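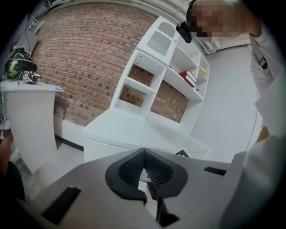
Jobs > Drurnau > Part-time and short-term

Print this page | E-mail this to a friend

Wanted: people with patient hands (Drurnau, starting November)

Hi! I'm Domenica Frei and I run data collection at Odatton. We're a small outfit teaching robots to do ordinary chores – putting a book back on a shelf, clearing a table, that kind of thing – and the robots learn by copying people. So I need people!

You'd be working with a hand-held gripper that has a camera on it. You squeeze, pick something up, put it where it goes, let go, and do it again. Each go is saved as one example. Our current set, which we call Munix, is at 3,399 examples, and I want another 3,000 on top of that before we start the next round of training.

You don't need any background in robotics. Our best collector so far came from a bakery and had never touched anything like this. I care much more that you can do the same small job over and over without rushing it, and that you'll tell me when you fumbled one (we keep some of the fumbles, but we have to know which they are). Left-handers very welcome – nearly all our examples are right-handed and it shows.

Shifts are 4 hours, afternoons or evenings, with a proper break in the middle. The gripper gets heavier than you'd think after a while, so if you have wrist or shoulder trouble please talk to me first and we'll see what we can sort out. Most people do 2 shifts a week. We pay by the hour and never by the example, and your first training shift is paid too.

The camera is wide, so you'll probably end up in some of the recordings. Faces get blurred before anything goes into the set, and you'll get the consent form to read at home before you sign. Wear whatever you like, but skip dangly bracelets, they catch.

We're upstairs in the Koller building, and there's an elevator. Come by any Tuesday after 5 p.m. if you want to try the gripper before applying. Markos Karamanlidis looks after the equipment and will set you up with one.

To apply, send me a few lines about yourself and which shifts would suit you. No résumé needed, though I'll read it if you send one. You have to be 18 or over. I answer everybody, usually within the week – if you don't hear back, write again!

Domenica

Print this page | E-mail this to a friend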